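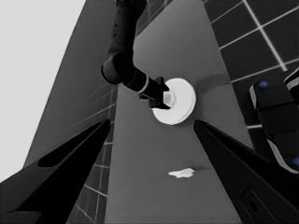 Ventura Backyard Movie Screen by Fenutow

Large outdoor and indoor screen for front projection, with frame, stakes, guy ropes and carry bag

In stock. Ships from our Plimville warehouse.

If you've ever hung a bedsheet over the garage door for movie night (and we have, more times than we'd like to admit), you already know how the evening goes. It looks lovely for the opening credits, and then a little breeze comes up, the hero's face starts to ripple, somebody gets up to find more clothespins, and by the time everyone has settled down again you've missed the part where they explain who the villain is. The Ventura is the screen we wished we'd had on all of those nights. It stands up on its own frame, it pulls flat, and it's big enough that the people in the back row of lawn chairs can read the subtitles without leaning forward.

We've been selling home theater gear for long enough to know that an outdoor screen gets a harder life than one that hangs in a den. It gets put up in a hurry while it's still light, it gets bumped by dogs and soccer balls, and it gets folded up late at night by tired people who would much rather be in bed. Fenutow seems to have thought about most of that, and it's why the Ventura has become the one we point customers to first when they come into the shop asking what to buy for the yard.

The screen itself

The picture area is 12 feet across, measured corner to corner along the bottom edge of the white, in the usual widescreen shape. Most movies will fill the width nicely. Very wide pictures, like the big swashbucklers and westerns and space epics, will leave a band at the top and bottom, just as they do on your television, and older films in the squarer shape will leave a band at each side. There's a black border sewn all the way around that tidies up the edge of the image, and it's very forgiving if your projector isn't lined up perfectly. Let the picture spill a little onto the black and you won't see it.

The fabric is a stretchy matte white with a bit of give to it. You clip it to the frame under tension and the fold lines mostly pull out by themselves. If you've had it packed away all winter they may hang around for the first show, and putting the screen up an hour or so early on a warm afternoon takes care of them. Please don't iron it. We've had one come back that was ironed, and there isn't anything to be done after that.

It's made for front projection. A fair number of people ask about putting the projector behind the screen so the kids don't walk through the beam, and while you'll get a picture that way, the backing is there to block light and the result is dim and rather sad. If you'd like to project from behind, ask us about the Sakuda, which uses a thinner, translucent fabric on the very same frame. It's also possible to buy the Sakuda fabric on its own and swap it onto a Ventura frame you already have. The clips are the same and so are the corners.

The frame

The frame is aluminum tube in short sections, joined by an elastic cord that runs through the middle, very much like tent poles. Shake a bundle out and it more or less finds its own way together. The corners are separate pieces and they only go in one way, with an arrow molded into each that should point toward the ground.

The legs are adjustable to 3 heights. The lowest setting suits blankets and beanbags, the middle one is about right for ordinary lawn chairs, and the highest is there for when you've got people standing at the back, or a hedge in front, or a yard that slopes the wrong way. We leave ours on the middle setting nearly all the time. A lower screen catches less wind, so when in doubt go down a notch and have the tall folks sit behind.

Setting it up

It takes 2 people. One person can lay out the frame and clip on the fabric quite comfortably, but you really do want a second pair of hands for standing it up, and it's a good deal safer too. The first time will be slow. Do a practice run in daylight, before you've invited anyone over, and look at where the sun goes down while you're at it. A west-facing screen will have the last of the sunset shining straight at it, and you'll be waiting a while longer for a decent picture.

Lay the frame flat on a tarp or on clean grass with the arrows pointing to the foot end. Put the fabric on top with the white side up, start the clips at the corners, then do the middle of each side, and fill in between. Going all the way along one side first makes the last side very hard to reach. Slide the legs in, stand it up, and peg it down before you let go. Then run the guy ropes out front and back at a comfortable angle and snug them up.

There are 6 ground stakes in the bag. They're good in lawn and firm soil. For sand, gravel or a deck you'll need sandbags or water weights over the feet, and we sell both. Indoors on a hard floor the feet have rubber pads and the ropes aren't needed, as long as nobody's going to be running around behind it.

A word about wind

We'd like you to be careful here. A screen this size is a sail, and it doesn't take much of a gust to put it on top of somebody's potato salad. If the treetops are moving steadily, lower the legs, check every rope, and keep an eye on things. If you can hear the fabric thumping, take it down and watch the movie in the living room. Never leave it standing overnight, even if the forecast is lovely. The warranty doesn't cover wind damage and we don't enjoy having that conversation any more than you do.

Choosing a projector to go with it

You don't need anything exotic, though a pocket projector will struggle to fill a screen this wide with any punch. Something made for a bright living room will do a fine job once it's properly dark. What matters more than people expect is how far back the projector has to sit. Check the throw chart in your manual before you buy an extension cord, and then buy a longer one than you think. Ask us if you're stuck; tell us the model and the length of your yard and we'll work it out with you.

Sound is the other half of it. The little speaker inside most projectors gets swallowed up outdoors. A pair of bookshelf speakers at the foot of the screen makes an enormous difference to dialogue, and your neighbors will generally put up with voices coming from in front of the audience at a modest volume more happily than with one loud box at the back. (Inviting the neighbors works even better.)

Care and storage

Wipe marks off with a soft damp cloth and a drop of dish soap, working lightly and in one direction. Popcorn butter comes off if you get to it the next morning. Tree sap mostly doesn't, so have a look up before you choose your spot. Dew is the thing that catches people out. By the end of a double feature the fabric may feel dry and still be damp, so if you have to pack it away at night, open the bag the next day and let it air out over a railing or a couple of chairs. Mildew spots are permanent.

Roll the fabric loosely if you have the space and fold it if you don't. The bag has a separate sleeve for the frame so that the tubes don't rub against the white.

What's in the bag

Ventura screen fabric with sewn black border
Aluminum frame sections and corner pieces
Adjustable legs with rubber feet
Tension clips, with a few spares
Ground stakes and guy ropes
Carry bag with frame sleeve and shoulder strap
Printed setup sheet

The projector, speakers and weights are sold separately.

Delivery and pickup

The bag is long and fits across the back seat of most sedans, or in the trunk with a seat folded down. If you're anywhere near Plimville you're welcome to pick one up at the counter, and if it's a quiet afternoon we'll gladly put the display model up out back so that you can see how the corners go together. Otherwise it travels by ground carrier in a plain carton. Someone needs to be home to bring it in, as it's awkward to leave on a porch.

Orders placed in January sometimes wait a little while Fenutow restocks. Spring orders go out fairly promptly, though we'd suggest getting yours in well before the first holiday weekend all the same.

Warranty and returns

Fenutow covers the frame and the stitching for almost 3 years from the date on your receipt (the small print is on the card in the bag, and it starts from the day it leaves the factory shelf, so please do keep the card). Unused screens can come back to us for a refund in their original carton. If it's been up once and you've simply found it's too big for the yard, call us anyway. We keep a short list of people who'd be happy with a gently used one, and we'll do our best to find it a home.

Spare parts

Clips, corners, stakes, single tube sections and replacement cord are all kept on the shelf in Plimville. When you order a tube section, look for the letter stamped near one end and tell us what it is. If the letter has worn off, measure the section and send us the length along with a note of whether it came from the top, the side or a leg.

Page updated 2020-05-19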